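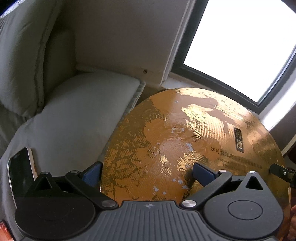 Week 4 notes: tins, boxes and their lids

Right, last time I promised we'd get on to packaging, so bring something from home if you haven't already. Gift tins, tea caddies, biscuit boxes, anything with a lid that somebody in the house couldn't bear to throw out. Karabo Baloyi has put a shelf aside for them in the Sasham room - please label yours!

I'd like you to start with gold. Makers love it on a lid, and I have a soft spot for it myself, but it's a pain to look at properly under a ceiling light. The glare wipes out half the surface. Tilt the lid, or move yourself, until the shine slides off and the speckles and fingerprint-like swirls come up. Then look for pale flecks where the finish seems worn or chipped, and note where they are (middle, rim, near the badge). Don't polish anything, however tempting.

Lettering next. Copy it exactly as it stands, in whatever script, before you try to read it. A line like 岁月著宠润 goes down character by character, and if the English under it starts "The DAY" then you keep those capitals. Big stylised characters on a badge are harder, so draw them.

Estela Herrera's catalogue of the Zatemcombe tins runs to 273 entries and is well worth an hour of your time (I lost a whole afternoon to it). Read the section on round lids before October, and bring your drawings with you.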